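Category: Workshop Practice > Inspection Records

We use cookies to remember your settings and count visits. Accept / Manage

Uvberg two-arm cell: return-to-service checklist with comments
Inspected: 3 August 2019
Trigger: left arm lost position during a pan approach and the gripper pressed on the rim. No injury. Arm stopped by hand at the button.

Marks: OK, OK with comment, FAIL, OPEN.

1. Clearance at the table edge

1.1 Arm path clear of table legs: OK with comment. Clear at slow speed. Full speed not tried until 2.3 is closed.

1.2 Walkway side kept free during motion: OK with comment. Other benches are in use in the same room. The floor line should be extended on that side.

1.3 Low view available to the operator: OK. 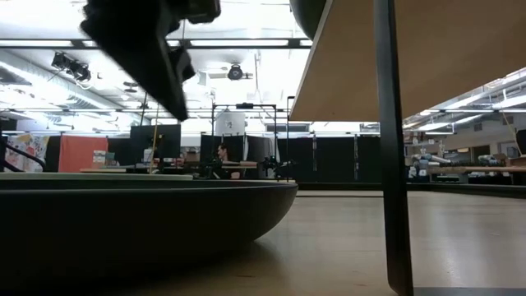
Item 1.3. Low view past the table leg, toward the other benches.

2. Wrist and gripper, left arm

2.1 Finger screws: OK. Torque marks line up.

2.2 Finger tips: OK with comment. Light scuffing on one tip, no crack found under the loupe. Keep in service and look again in January.

2.3 Wrist joint zero: FAIL. Offset repeated on every restart. The Vogler controller accepts the stored zero without checking it against the hard stop, so a slipped coupling goes unreported. This is the probable cause of the rim contact. 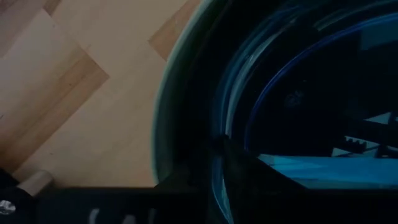 The coupling was re-seated and the zero taught again from the hard stop. After 50 restarts the offset had not come back. The item stays at FAIL until the startup check is in the controller program, because the coupling can slip again and the operator would get no message.

2.4 Force limit on closing: OK with comment. Set to 40 percent. It had been raised to 200 percent of the normal value for an earlier test and never put back. Changes to this value now need an entry in the cell log.

3. Cables

3.1 Strain relief at the wrist: OK.

3.2 Slack through full travel: OK with comment. The loop is long enough, but it can swing outward when the wrist turns back. Add one tie at the second link and repeat the travel test.

3.3 Connectors latched: OK. One Junder connector was found half seated on the right arm. Pushed home, pull test passed.

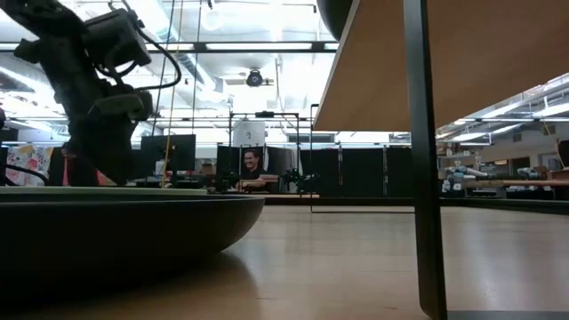
4. Table and floor

4.1 Frame clamps tight: OK.

4.2 Work pieces inside the marked reach: OK with comment. Reach marks are worn and should be renewed.

4.3 Floor free of loose cable and scrap: FAIL. Cable on the floor behind the table and small white debris. Route the cable along the frame and sweep before the next powered run.

4.4 Power adapter off the floor: FAIL. Adapter lies near the table leg. Fix it to the frame.
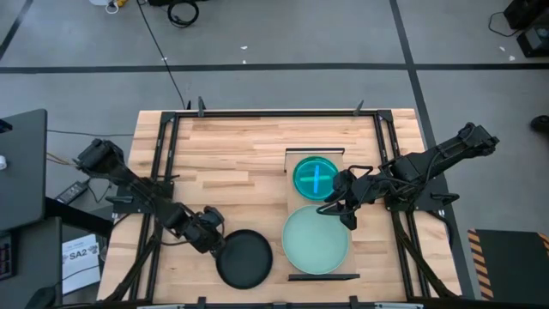

Items 4.1 to 4.4. Table with both arms, pan at left, plate and small dish on the board.

5. Stop functions

5.1 Stop button, both arms: OK. Tested 19 times, no missed stop.

5.2 Arm drop after stop: OK with comment. The left arm sags slightly before the brake holds. Within the Bonden site limit, but keep hands out from under the gripper after a stop.

5.3 Restart needs a separate reset: OK.

Result: not released. Slow-speed running only, one operator at the button. Open actions: 2.3, 3.2, 4.3, 4.4. Repeat sections 2 and 5 in full once the controller program has been changed.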